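Ellilley packing line automation

The Ellilley packing line automation is a project at the Ellilley distribution center in Rarkley, where robot arms were introduced to pick and pack small consumer goods. The building handles mail orders for several retailers and is run by Chowdary, a contract packing firm. The first arms went into service in May, and the line reached its present form in October 2021.

Background

Before the change, all orders at Rarkley were packed by hand. Each packer worked at a fixed bench, took items from a tote, checked them against a paper slip and put them into a box or mailing bag. A shift on the small goods line had 26 packers. Turnover was high, and the firm had trouble filling the night shift. Wrist and shoulder complaints were the most common reason for lost days.

Chowdary had tried a conveyor sorter some years earlier. It worked well with boxes but often jammed on soft packs and glossy bags, and it was taken out after one season.

Equipment

The line has 13 stations, each with one arm and a gripper that can be changed between two fingers and a suction cup. Small cameras mounted near the wrist give a close view of the item as the gripper comes down. The control software was supplied by Tumley, which also trains the staff who look after it.
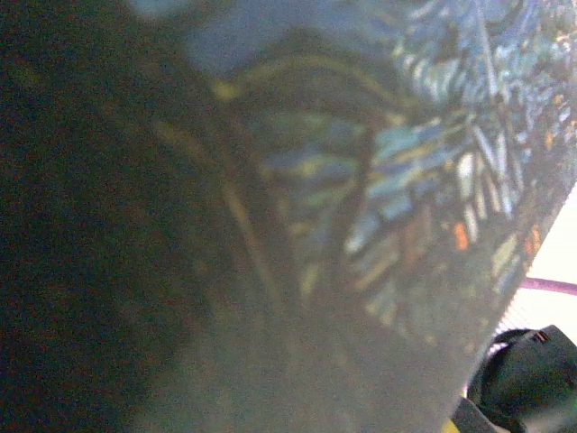
Shiny and flexible packaging remains the hardest kind of item for the arms. A film bag changes shape when it is touched, and glare can hide the edge that the gripper needs to find. Rigid cartons are handled with few stops. Items that the software cannot identify are left in the tote and sent on to a manual bench at the end of the line.

Close-up views from the wrist cameras are often dark or blurred, and operators learn to read them together with the overhead picture on the station screen.

Changes to the work

A shift on the line now has 16 people. Most are called line operators, a job that did not exist at the site before. An operator watches two stations, clears stops, changes gripper parts and decides what to do with damaged goods. The rest of the shift works at the manual benches or restocks totes. Packers who left the line were offered places in receiving and returns, and over half of them accepted.

Pay for operators is set one grade above the old packing rate. The training takes two weeks and covers safe entry to the stations, basic fault codes and the use of the screen. Former packers were given first choice of the new jobs.

Response

Workers' views of the change have been mixed. Operators report less lifting and fewer sore wrists, but many describe the job as more tiring in other ways - long quiet periods are broken by several alarms at once. Some also miss the talk between benches, as the stations are spaced well apart and fenced.

The manual benches have drawn the most complaints. They now receive only the awkward items, so the work there is slower and harder than ordinary packing was. The hourly target for these benches was at first left unchanged. It was later lowered after talks between shift leads and management, and staff now rotate between the benches and the stations during each shift.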